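Keep the slack out of your cable loops

My right arm dropped out on me 7 times in September, always in the middle of laundry sorting, and always with a cloth still in the gripper. I blamed the power supply. I even ordered a new one from Siluston - money down the drain! The trouble was the plug up by the wrist, which was working itself loose every time the arm reached out for the basket.

So now I do this before every run. Power off first (please, fingers and grippers don't mix), push each plug home, then move the arm by hand to its farthest reach and watch the cable. If it pulls tight anywhere, unclip it and give it a bigger loop. And keep the stop button where you can hit it without leaning over the table.
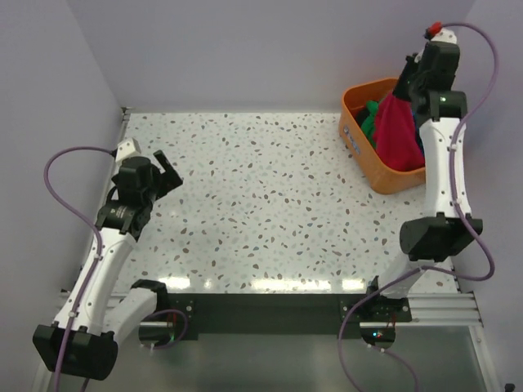 Deok-su Yoon wrote in that a loop can be too big as well, and that his snagged on an elbow joint and yanked the plug clean out. Fair point. I add a second clip just below the elbow now, snug but not pinching, and I check it again after 2 hours.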